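Making Room on Your Computer Again

It has been a busy start to the year at Vendum, and I kept meaning to sit down and write this one in January, when so many of you asked about slow laptops. Well, better in spring than never! A drive that is nearly full makes everything drag, and mine was sitting at 98 percent before I finally took my own advice and spent an evening on it.

The Downloads folder is the place to begin. Sort it by size, biggest first, and you will probably find old installers and a movie or two you forgot about. I had 1,173 files in mine (I know, I know), and most of them went straight to the trash without a second thought. Remember to empty the trash afterward, or you won't get any of that space back.
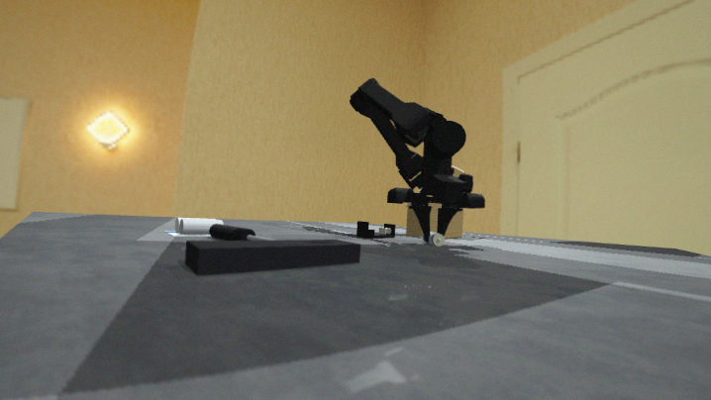
Black robotic arm over a gray tabletop, computer rendering.

Next come the photos, and these take a little more patience. If you keep a copy in the cloud, open a few of the older ones from another device first and make sure they really are there at full size. Odair Fagundes wrote in to say he cleared out 2,000 duplicates with Idia, going through one year at a time with the ball game on, and that sounds to me like a very pleasant way to do it.

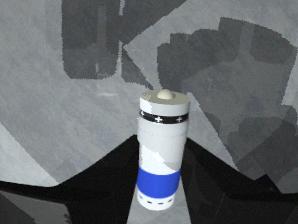

Laptop owners should plug in before starting any big cleanup or system update, even if the meter looks healthy. A long update can eat up more power than you'd think, and losing power halfway through is a headache I wouldn't wish on anyone. The same goes for a wireless mouse that keeps cutting out while you work: try a fresh battery, and look for the plus signs so you know which end is which.

Send me your own cleanup stories, and I'll share a few of them in the next issue, along with some notes on Tridex and its backup settings.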